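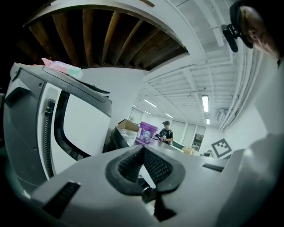 The long workroom at the Lindsay building, with timber joists, white ceiling grid and fluorescent fixtures.

Wavora brings Lindsay workroom under a single bench and storage procedure

OTOV - Wavora, the operator of shared workshop space in Otov, has issued a written procedure for the benches, drawers and loose stock in the long workroom of its Lindsay building. The procedure takes effect in July and applies to all tenants holding a bench agreement. It covers surface cleaning, open containers, drawer contents, packaging and items left on the floor.

The workroom has a floor area of 200 square meters. Equipment, furniture and consumables have been added to it by successive tenants, each with their own way of storing them. A stock check carried out before the procedure was drafted recorded 162 items with no named owner. Most were small parts, part-used packets and cardboard boxes of mixed contents.

"The check took longer than the drafting," said Eoin Hanrahan, operations manager at Wavora. "A box with a rod, some packaging and a few unrelated parts in it can sit on a bench for months. Under the procedure it gets a label and a shelf, or it goes back to the tenant."

Surface cleaning

Dark bench tops are to be cleaned at the end of every work period. Dry residue is lifted with a vacuum or a damp cloth and is not to be brushed onto the floor or into an open drawer. Drawers under the bench are closed before cleaning starts. Where residue has collected in clumps, the larger pieces are picked up first and the surface is then wiped from the back edge to the front. Solvent may be used on the glossy tops only with the agreement of the workroom supervisor.

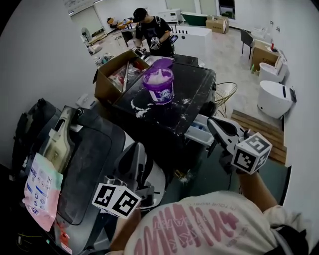
Workbench in use, with purple bucket, open cardboard box and pulled-out drawer tray.

Containers and packets

Buckets and tubs stay on the bench only while in use. Lids are pressed down on all sides before a container is moved, and the original label must remain readable. Soft packets are not to be stored on top of machines or hung from machine housings after the work period ends. They are moved to the consumables shelf, folded closed and clipped. Hoses and cables are excluded from the rule but must be kept clear of the bench edge.

Cardboard boxes are accepted as temporary storage for one week. After that, the contents are sorted into the drawer trays or into lidded bins. Long items such as rods are stored flat in a rack and are not left standing in an open box.

Labeling

Bins, trays and shelves will carry labels from the Feten system, which Wavora already uses in its stockroom. Each label shows the bench number, the tenant name and the month in which the contents were last checked. Wavora has ordered 300 labels for the first issue. Replacements are available from the supervisor at no charge.

Floor area and seating

Pallets may be placed beside a bench during a delivery and are removed by 6 p.m. the same day. Chairs are to be returned to the bench they belong to. Wire chairs remain in service, but are not rated for standing on, and a step stool is provided for reaching upper shelves.

No changes are planned to the ceiling, the exposed joists or the overhead pipework. The fluorescent fixtures will be cleaned as part of regular maintenance, and tenants will be given notice of any switch-off.

Introduction and review

The procedure was tested on two benches before release. Kenneth MacBrayne, workroom supervisor at the Lindsay building, said the drawer rules had needed the most revision.

"The first draft asked for one type of part per tray," MacBrayne said. "That does not work with shallow trays and small parts, so we went to dividers. The cleaning section is more or less as written - we changed the wiping direction and the wording on solvents."

Unclaimed items from the stock check will be held in the stockroom for 19 days after the procedure takes effect. Tenants can collect them between 8 a.m. and 4 p.m. by giving a bench number. Items not collected will be reused in the workroom or recycled.

A printed copy of the procedure will be kept at the workroom entrance. Comments from tenants should be made in writing to the supervisor and will be considered at the first review.

About Wavora

Wavora lets benches, storage and machine space to small firms and project groups in Otov. Bench agreements include lighting, power, waste removal and use of the shared stockroom.

Press contact: Eoin Hanrahan, Wavora, Lindsay building, Otov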